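Ovard two-arm sorting cell – equipment page
Cell 2, Skotdale workshop

What it is: two black arms on opposite sides of a wooden table, a two-finger gripper on each, black extrusion around the outside. The maker's sheet promises a cell that "looks after itself between jobs." We have had it since March and I wouldn't plan a shift around that sentence.

Status: in use
Controller: Nutsugah, second revision
Hours since last finger change: 367
Spare fingers: one pair per arm, in the drawer with the hex keys

Setup

Put the baskets down first, then home the arms. The manual has it the other way round, and that is how we bent a finger. Start at 60 percent speed. The sheet says full speed is fine from cold. Maybe on their floor.

Use small mixed goods for the check run. Tubes and boxes are easy. Anything in clear plastic is the real test, and a cell that has only been shown boxes hasn't been checked, whatever the screen says.
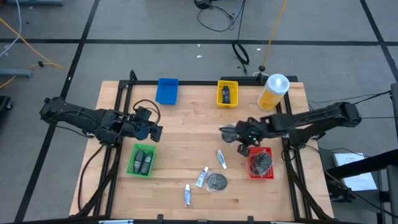
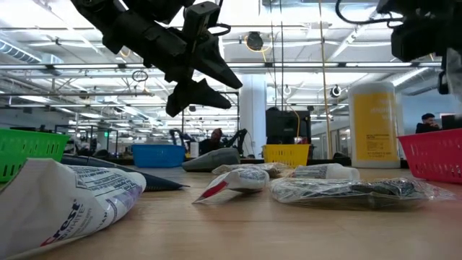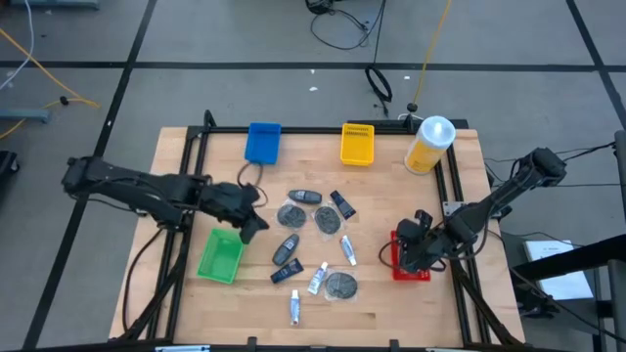

Colored baskets, small goods and black grippers at the wooden table.

Cables are my main complaint. The loop behind each gripper needs enough slack for a full wrist turn, and the clips supplied creep. Check them before every run, by hand, with the power off. If a loop has gone tight, reset the clip and run the wrist through its range at low speed before loading anything.

Fingers: wipe with a dry cloth. Fanudell sells a coating that is supposed to stop film from sticking. We tried it on one arm for around 82 hours and I could not tell the two arms apart. Save your money.

Calibration: the quick routine takes a few minutes and reports "good" nearly every time, including the morning I had left a rail bolt loose. Do the long one after any knock or finger change – it is dull, but it did catch the bolt.

Known faults
Left wrist: error on restart, clears on the second try. Cause unknown. Ovard says software.
Right gripper: closes a little late when cold. Ovard says normal.

Do not order the extended service plan until the restart error has a proper answer.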